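Minutes – equipment planning meeting, Grener site
3 September 2022

**Present:** lab group, purchasing, Flundside site office (by phone)

## 1. Minutes of the July meeting

Accepted with one correction: the Semach quote covers hands only. Wrist cables are priced separately.

## 2. Hand replacements

The current pair stays on the small-bin task until the new budget is approved. The group wants a full spare pair on the shelf before more stations are added.

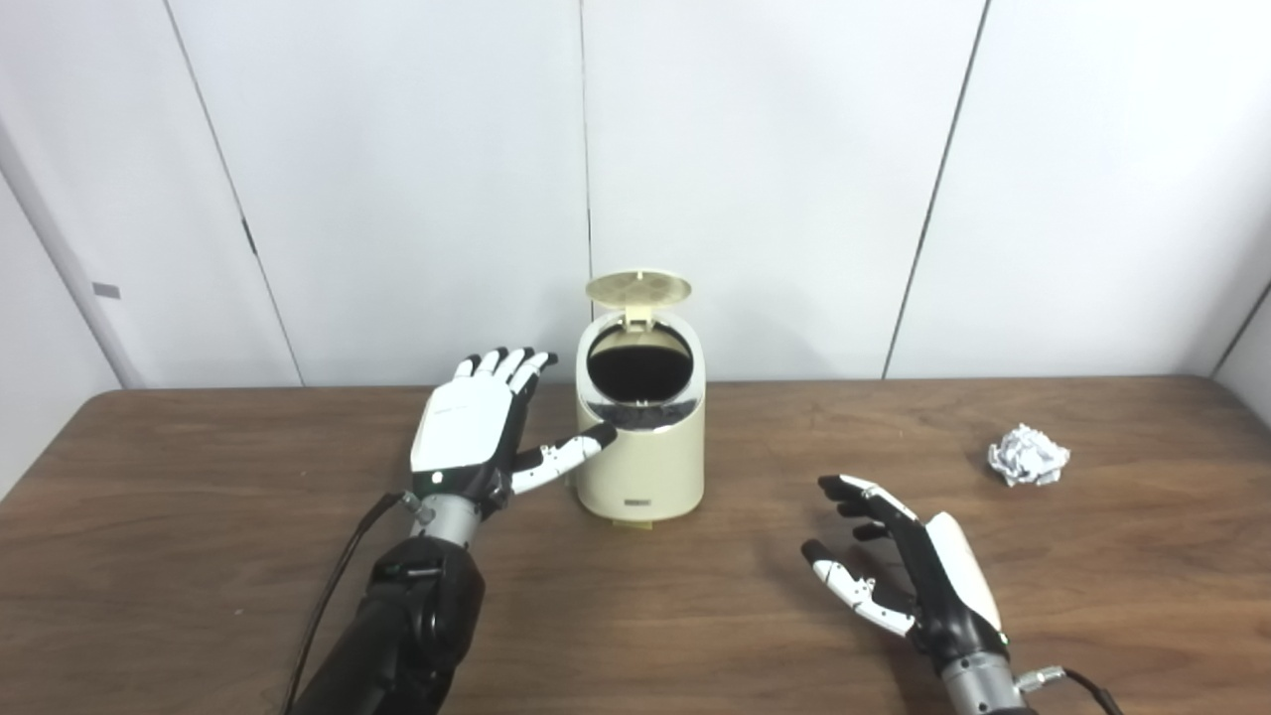 ## 3. Spare parts and consumables

- Fingertip caps: 56 to be ordered from Semach.
- Wrist cables: Kamel quoted $492 for the set. Accepted.
- Bin liners and small bins: buy locally, no quote needed.

Purchasing asked if thumb parts could be bought without the rest of the hand. Semach sells them that way, but with a longer lead time. The lab group pointed out that lid work puts most of its load on the thumb and asked for two spare thumbs per station. Agreed.

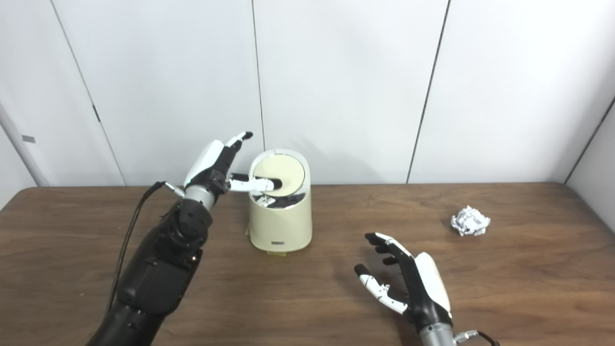 *Item 3: left thumb against the bin lid.*

## 4. Second station at Flundside

Flundside has space for one more table with wall panels. The budget line is $2,000 for table, panels and lighting, with the hands charged to the Grener account. Kamel's delivery charge of $176 was left out of the July estimate and has been added.

The site office prefers the same table height as Grener – no objections.

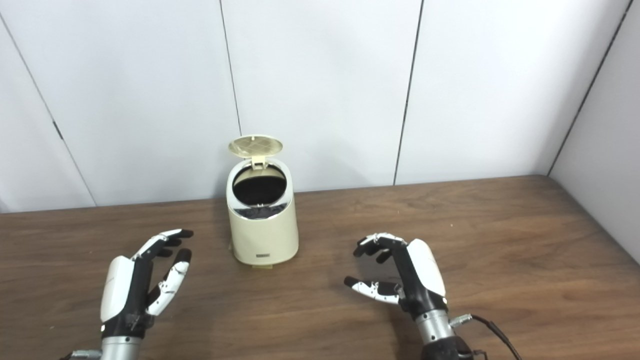
**Question from Flundside:** Can the table be ordered before the hands are approved?

**Reply:** The table and panels come from a separate budget line, so purchasing can place that order now.

## 5. Actions

- Purchasing: order caps and cables; get a written price for thumbs.
- Lab group: send table drawings to Flundside.
- Flundside: confirm power outlets and door width.

Next meeting to be set once the Semach price is in.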